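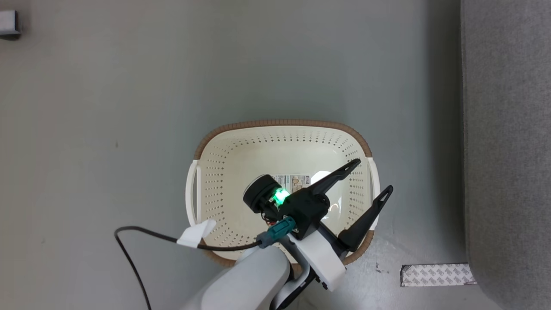 4.2 Open-day sessions

The second set of trials was run during the public open day at the Gruvach laboratory, with visitors standing behind a line taped two meters from the work area. The task was the one described in Section 3: the arm approaches a plastic laundry basket on the floor, closes on the rim or a handle, lifts, and sets the basket down at a marked point. Control software was the Vomard release used in the closed trials, with no change to gains or grasp thresholds.

Figure 4. Head camera view, basket task. The gripper is over the right half of the basket.

Each demonstration lasted about 400 seconds, including the spoken introduction. We logged 19 demonstrations and 1,955 grasp proposals. Proposals on the handles were ranked above those on the rim in most sessions, as in the closed trials. Glare on light plastic remained a source of error in the depth estimate, and the filter proposed by Doležal (Section 2.3) was left on throughout.

Sessions were paused whenever a visitor crossed the line. Paused sessions were restarted from the home pose and are marked as such in the log. Timing results are given in Table 3.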